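**July, a little past 9 at night**

I am so glad I finally went to see the Unley garden ferns. I've been talking about it since spring and kept finding reasons to put it off, and then this morning I packed two sandwiches and my old raincoat and got on the early bus before I could talk myself out of it.

The bus goes by way of Arain now, so I got to see the river from the high side, all brown and full after the rain. I had the back seat to myself nearly the whole way and spent it reading my spring notes. Past me was very sure that the little fern by the cellar steps was a spleenwort. Past me was wrong! It has the wrong stalk color completely. I crossed it out on the bus and it's a mess of ink, but I don't mind.

The garden is bigger than I expected. There's a sign at the gate saying they have 218 kinds of fern, and I believe it, because by lunch I had seen one shaded corner and my notebook was already filling up. The maidenhairs were my favorite. The stalks are so black and shiny they look like wire, and then these soft green fans come off them and shake every time someone walks by. I stood there for ages. There was also a tree fern with new fronds still rolled up, each one as thick as my wrist and covered in rusty hair, and I said "oh, hello" to it out loud. A man with a stroller gave me a look and then he stopped to see what I was talking to, and he got excited too!

Things I want to remember:

- Check the underside first. The spore dots tell you more than the leaf shape does.
- Hart's tongue likes lime. Mine has been sitting in the wrong soil for a year, poor thing.
- The label for the royal fern said to keep its feet wet all summer. I have been letting mine dry out between waterings.
- Ask at Grurkano if they still sell the crushed shell in small bags.

Lunch was on the wall by the pond. One sandwich was cheese and pickle and the other was supposed to be for the ride home but I ate that as well. Then it poured for ten minutes and everybody squeezed into the glasshouse together, steaming like horses, and it smelled wonderful in there - wet bark and moss and somebody's orange.
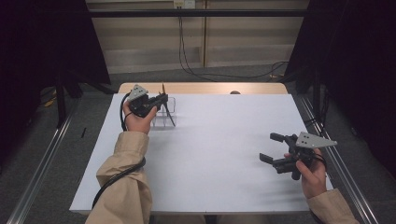
*White table, clear rack at the far left.*

I bought one plant. Only one, and I want that written down. It's a Japanese painted fern in a tiny pot, silver with a purple rib down the middle of each frond, and it rode home on my lap with a paper bag around it. I thought about the bird's nest fern too, but there's no room in the bathroom and the kitchen is too dry, and I'd like to keep the windowsill free for basil.

On the way back I got off one stop early and walked up through Gultetden so I could look at the old wall behind the bakery. Somebody told me years ago that it was covered in rustyback and I never checked. It is! Little leathery leaves all along the mortar, some curled up brown on the dry side where the roof hangs over. I counted 31 clumps before the light got bad, and that's without the far end, where the nettles are up to my shoulder. I want to go back in a dry spell and count again to see if I can still find them all when they're shriveled.

Feet are sore, socks are on the radiator (off, obviously, it's July, but that's where they go). The painted fern is on the back step in the shade for tonight. I need to find it a bigger pot, and something to keep the slugs off. Copper tape? I think there's half a roll in the shed, under the seed trays.

Still to do: look up the one with the forked tips. I drew it badly on the inside cover and didn't write down the name.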